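**Fri 9 June** – Lirkstead has released version 8 of Faddale, its grasp planner, and the headline feature is that it now hesitates less. Earlier versions could spend 40 seconds considering a cup. The new one takes 15, a pace the release notes call "brisk."

Most of the gain comes from dropping a second pass over the wrist camera feed. See-through plastic and glossy counters remain the stress test of choice, and the purple cup on veined marble offers both at once.

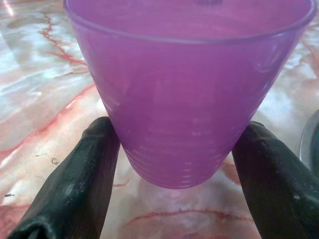 ## What else changed

Grip force is now set per finger, and the log viewer finally scrolls in the right direction. The changelog lists 54 fixes, several of them for earlier fixes.

Users of the Mangubat driver should hold off until a patch arrives. Lirkstead has it down for November and did not say which one.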